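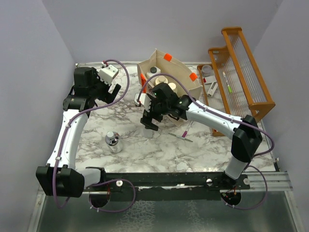

To: sirstead-makers list
Subject: Re: Open day at Priltar, was it worth the drive?

I went in September, in the afternoon session, so I can answer most of this. My replies are under each part.

> I saw the notice for the Priltar open day but could not get away from work.
> Did anybody from the list go? I would like to know what they were showing,
> and if it was running live or if it was all slides.

There was a short talk with slides first, then we went through to the lab. They let us in 11 at a time, and each group got 19 minutes. I went through with the second group and hung around near the door for the third.

The main thing on show was a two-arm cell they call Gratden. Both arms are bolted to one black rail along the front of the table, and the table sits inside a box with pale walls. The top has a marble pattern. I asked about that and was told they change the surface now and then so the software does not get used to one background.

The job was packing a paper bag. The bag stands open toward the back of the table with a white bottle and some cream-colored round containers in it, and other things are out on the table. One is a small glass bottle with a shiny chrome cap. I would have liked to ask how the vision copes with that, because shiny caps have given me nothing but trouble at home, but the talk had moved on by then.

It ran live. In my group the arms did four tries at the glass bottle. Three went in the bag. On the other one the fingers closed too high and the bottle tipped over, and the operator stopped the run and stood it back up by hand. They did not try to hide it.

> Is it the same kind of arm most of us could afford, or is it industrial stuff?

Somewhere in between. The links are white with black joints, and each arm has a plain two-finger gripper. They would not give a price for the whole cell. The only figure I got was 795 dollars, and that was for one gripper with spare fingers. The payload was not on the handout.

> How do they handle the cameras and cables? That is where I am stuck on mine.
> My wrist cable catches on the elbow every time the arm folds back.

This is the part I looked at longest. There is a small white camera module on each gripper. The cable is purple and leaves the camera in a big loop in the air, then goes down the arm held with small white clips on the white links. At the base it drops into another loop that hangs below the front edge of the table. On the right arm the cable also goes around the black elbow.

I think your trouble is that you have the wrist section pulled tight. Theirs has a lot more slack than I would have dared to leave. I asked if it ever snags and the operator said it used to, until they made the top loop longer. I have since added slack to mine and have not had a snag yet, but that is only a week of use.

The clips are printed. They said they would put the file up on the Ivanov page with the rest of the mounts. I checked last night and it was not there.

> Did they say anything about how much training it took?

Yes, 255 recorded runs for the bag task. Each one is a person driving both arms from start to finish. Runs with a dropped item are kept but marked. Somebody asked if that was enough and the answer was that it works for the items it has seen and gets shaky with new ones.

There were other things in the cell that were not used while I was there. An orange wooden rack with white strings stands against the right wall with a pen leaning in it, and next to it is a shallow orange tray with a few small items. There is also a pink-handled tool with a flat gray blade on the table. The handout lists "rack and tray" as a later task with no date.

> Is parking as bad as last year?

Yes. Use the lot behind the Sirstead library and walk.

They plan another open day in the spring. You have to sign up ahead, and they cut off the list when the groups are full. If a few of us want to go in the same group I can send in one request for everybody, so reply here if you are interested. I still have two copies of the handout and can scan one if the list will take the attachment. The last time I tried, it bounced.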